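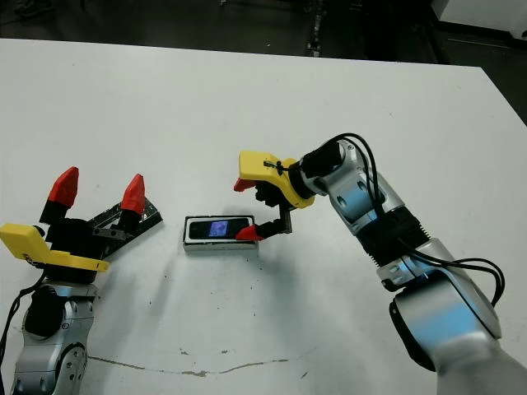

Carola Eichhorn wants the phone out of the bedroom, full stop, and she'd like everyone else's out too. One place for it, she says, in plain sight, and you walk over to it when it rings. Like we used to with the one in the hall.

I read her letter on a Thursday, in bed, on my phone. So.

Decided to try it. October, dark by tea time, the worst month for it — I scroll more when it rains. The rule was simple. Phone lives on a stand, stand lives on a table, nothing else gets to move in around it. Keys go elsewhere. Post goes elsewhere. A plain white table is good for this, every crumb and stray receipt shows up and you feel bad and clear it.

First the stand. I had no idea there were so many. Tall ones with a bendy neck, wooden ones with a slot for your watch, a felt thing shaped like a boat. I went for low and flat in the end. A shallow white rectangle does the job and doesn't shout at you from across the room. Upright stands are for people who want to look at their phones, and I was meant to be stopping.

Heike Ostermann runs a little homewares shop in Stundalham and she talked me out of the 76 pound one. "It's a shelf for a thing you're trying to ignore," she said. Fair enough. She also told me to check the back edge for rubber feet, becuase a stand that slides about gets pushed to the wall and then gets stuff piled on it. Mine has feet. Cheap ones, they'll do.

Week one was dreadful. Got up from the sofa so many times my knees clicked. Missed a call from my sister, two from the dentist, one from Jörg Schmieder about the car. Rang them all back in one go, standing up, which makes for short calls. Jörg thought I was cross with him.

Then the charging. It's the cable that ruins a clear table, it always is. Tried running it down behind the leg, tried taping it under the edge, tape fell off. Now I charge at breakfast, up to 80 per cent, cable back in the drawer after.

Week two I bought an alarm clock. Loud. Hate it. But there was a book open on the duvet most mornings, face down, and I'd got through 3 by the end of the month, one of them quite long.

Would I tell you to do it? Try the table first, before you spend anything. Clear it properly, wipe it down, put the phone in the middle and leave the room. A saucer will do for a stand if you haven't got one. Imke Kleinschmidt wrote in to say she uses a butter dish wiht the lid on, and can't hear a thing.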